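Crafts > Market Stalls > Displays

Setting Up a Curtained Craft Fair Table

38 shares | 9 comments

I've been selling cards and little notebooks at the Geltuscombe spring market for a while now, and the question I get most from other sellers has nothing to do with the notebooks. They want to know how to stop a table from looking like a yard sale! So, my setup, start to finish.

Cover the table first. I used to throw a bedsheet over mine and it slid off every time a kid leaned on it. Now I use thin carpet in a dark color, cut to the size of the top plus enough to tuck under, and hold it with clamps. Paper things stay put on it, even when there's a breeze coming through the doors.

Next, the backdrop. Pleated curtain beats flat fabric because you can fold it up in a bin and the creases just disappear into the folds. Buy it wider than you think – I go for double the width I want to cover. Hang it before you put out a single thing to sell, or you'll be leaning over your stock with a pole in your hand (ask me how I know). 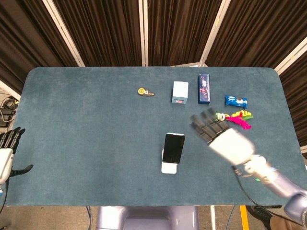 Dark brown pleats, white poles and a blue-teal carpeted top.

Now the stock. Put the small stuff toward the back at first, just to see how it sits, then bring forward whatever people will want to pick up. I walk out into the aisle, look, come back, move two things, and go look again. My friend Biljana Halilović thinks I overdo this part and she may be right, but she also borrows my curtains.

Prices go on last. Write them bigger than feels polite. I print mine on 200 gsm card and fold them into little tents.

Give yourself an hour the first time. Doors open at 9 at Geltuscombe and I like to be done with enough time left for coffee. For packing up, do it all backward – stock, curtain, poles, carpet – and roll the carpet with the fuzzy side in so it doesn't pick up the whole parking lot.

9 comments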